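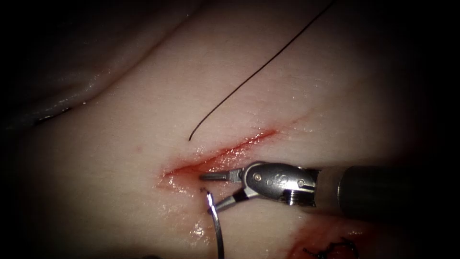

Zisteo Center for Surgical Skills
1/ The Center has revised its guidance on closing a short, straight incision in soft tissue. This thread sets out the main points for registrants in the May session and for those who attended earlier and have asked what is different. The full text is in the handbook.

2/ The guidance applies to practice exercises at the Center only. It does not replace the instructions of a supervising surgeon, and it is not advice for the care of an actual wound. Members of the public with a cut that may need stitches should see a clinician.

3/ Preparation comes first. Before any needle is opened, participants should look at the full length of the cut and note where it is widest and where it thins out. A slit that narrows toward one end will not need the same bite along its whole length.

4/ Participants should also note the depth. A shallow incision may need one layer of stitches. A deeper one is normally closed in layers, so that no open space is left underneath. The exercise sheet at each station states which is expected.

5/ Curved needles are used throughout the course. The earlier edition of the guidance allowed straight needles for one surface exercise. That exercise has been withdrawn, and the remaining stock has gone to the teaching collection.

6/ A curved needle should be held on its body, between half and two thirds of the way from the point to the thread end. Held too near the point, it cannot pass far enough through the tissue. Held at the thread end, it is liable to bend or turn in the jaws.

7/ The point must never be grasped. This was the most common fault recorded by our instructors in the last session. A point that has been gripped by metal is dulled, and a dull point drags at the tissue instead of passing through it. Participants who grip the point are asked to take a new needle.

8/ The needle should enter the tissue at a right angle to the surface. Pushing it in flat produces a long, thin bite near the top, and the edges will roll inward when the thread is drawn up.

9/ Once the point is in, the needle should be turned along its own curve. Diệp Tạ, who leads the first-day instruction, asks participants to practice the turn several times in the air before they touch the tissue. It looks like very little. Most of the correction given on the first day concerns this one movement.

10/ Entry and exit should be the same distance from the edge and at the same depth. Where the two sides do not match, one edge will sit higher than the other. A small step of this kind is easily missed from directly overhead and should be looked for from the side.

11/ If the first pass is uneven, the needle should be backed out along the path it took and the pass repeated. Participants should not attempt to correct an uneven bite by pulling the thread tighter. The revised handbook gives this its own section, at the request of Cúc Đoàn and the second-day instructors.

12/ On spacing: the distance between stitches should be even, and for the basic exercise it should match the distance across each stitch. Stitches set too far apart leave gaps. Stitches set too close together add holes to the tissue and can reduce the blood supply at the edge of a real wound.

13/ Thread management has been given more room in this edition. A long thread will loop, and a loop lying over the cut is easily caught by the next pass of the needle. The thread should be drawn through steadily until the short end remains, and the long end laid to the side away from the next stitch.

14/ Thread should not be crushed in the jaws of an instrument at any point that will remain in the tissue. Gripping the short end, which will be trimmed, is acceptable. Some threads fray where they have been gripped, and a frayed section may fail later under quite modest tension.

15/ We have been asked about color. The Center supplies dark thread for all basic exercises, as it is easier to follow against pale tissue. Clear and undyed threads are introduced in the advanced session. Participants are asked not to bring their own. 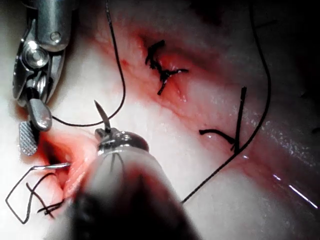 16/ A question received from several registrants: is it acceptable to have more than one needle at the wound at the same time?

Where the exercise sheet calls for it, two needles may be in use, provided that both points remain in view. In all other exercises, the first needle must be removed and accounted for before a second is opened.

17/ Knots. The basic exercise uses a square knot, with each throw laid in the opposite direction to the one before. Two throws in the same direction make a granny knot, which can slip. Participants should check the first two throws before adding a third.

18/ The number of further throws depends on the thread. Braided thread holds a knot well. Single-strand thread is smoother, tends to spring open, and generally needs more. The card at each station gives the number for the thread supplied there, and that card should be followed even where it differs from the practice of a participant's own hospital.

19/ Tension is the part of the exercise most often marked down. The edges should meet and no more. Tissue swells after a real procedure, and a stitch that looks snug at closing may be too tight by the next morning. If the tissue puckers or turns white under the stitch, the stitch is too tight and should be redone.

20/ The knot should lie to one side of the cut and should not rest on it. Participants working from the wide end of an incision sometimes let the knots drift across as they proceed. Please choose a side at the first stitch and keep to it.

21/ Trimming: the ends should be left long enough that the knot cannot work loose and short enough that they do not reach the next stitch. Where stitches are to be removed later, the ends are left a little longer so that they can be picked up.

22/ Tissue should be kept moist throughout. A surface that has begun to dry resists the needle and tears more readily at the thread. Saline is provided at each station. Paper towels should not be placed on the tissue, as they shed fibers and draw moisture out.

23/ Handling of the edges deserves a separate note. The edge of an incision should be lifted gently or steadied. Squeezing it leaves marks and damages the part that most needs to heal. Tài Diệp has prepared a short reading on this subject, and it will be sent to registrants with the welcome letter.

24/ Assessment is carried out by two instructors working separately. They consider evenness of spacing, matching of the edges, security of the knots and care of the tissue. Speed is not marked on the basic course. Participants who finish early are welcome to begin again on a second piece.

25/ On needle disposal. Every needle opened at a station is entered on the station sheet and goes into the sharps container when the exercise is over. No participant may leave a station until the sheet has been signed. This rule is unchanged.

26/ Registration. The fee for the basic course is $699 and covers instruction, materials and the printed handbook, now 171 pages. Participants who hold the previous edition may obtain the revised pages from the office at no charge.

27/ The last session had 127 participants. Written comments were read by Nhung Vi, and several led directly to changes in this edition, among them the larger diagrams of needle angle and the removal of the timed exercise. We thank all who took the trouble to write.

28/ Doors open at 7:30 a.m. on both days, and instruction begins at 8. Participants should bring reading glasses or loupes if they ordinarily use them for close work. Gowns and gloves are supplied in all sizes, including latex-free gloves. Food and drink must remain in the lobby.

29/ A correction to an earlier post in our spring announcements: the advanced session is held in the Đặng Room on the upper floor, and the basic session is held on the ground floor. The confirmation letters give the right locations.

30/ Inquiries about the guidance may be addressed to Thu Mạch in the course office. Inquiries about fees and refunds should go to the registration desk. Please include your registration number in either case. Replies to this thread are read during office hours.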